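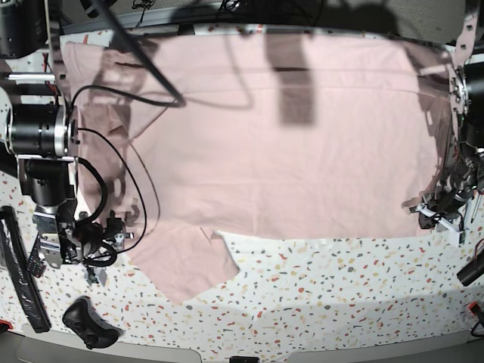 4.2 Préparation de l'injecteur de contraste Gruson D

La présente section s'adresse au personnel de radiologie vasculaire habilité. Elle complète la notice du consommable Desum et ne s'y substitue pas.

1. Vérifier que l'injecteur est verrouillé sur son pied et que les freins des roulettes sont serrés.
2. Mettre l'appareil sous tension. L'autotest dure 8 secondes ; ne pas toucher le piston pendant ce temps.
3. Contrôler la date de péremption et l'intégrité de l'emballage de la seringue.
4. Insérer la seringue dans le berceau, puis tourner d'un quart de tour jusqu'au déclic.
5. Remplir à vitesse lente, embout orienté vers le haut.
6. Raccorder la tubulure haute pression et purger jusqu'à disparition complète des bulles.
7. Incliner la tête d'injection vers le bas avant tout raccordement au cathéter.
8. Saisir le débit, le volume et la limite de pression, puis valider deux fois.

ATTENTION : risque d'embolie gazeuse. Inspecter visuellement la seringue et la tubulure après chaque changement de position de la tête.

Remarque : le débit par défaut est de 10 ml/s. Il doit être adapté au cathéter utilisé et à la prescription du médecin.

4.3 Entretien périodique

Le joint du piston est remplacé tous les 2 ans ou après 4 000 injections, selon la première échéance. L'intervention est réservée aux techniciens agréés Kragh. Toute anomalie signalée par le code E8 impose la mise hors service immédiate de l'appareil.

Révision du document : 5/10/18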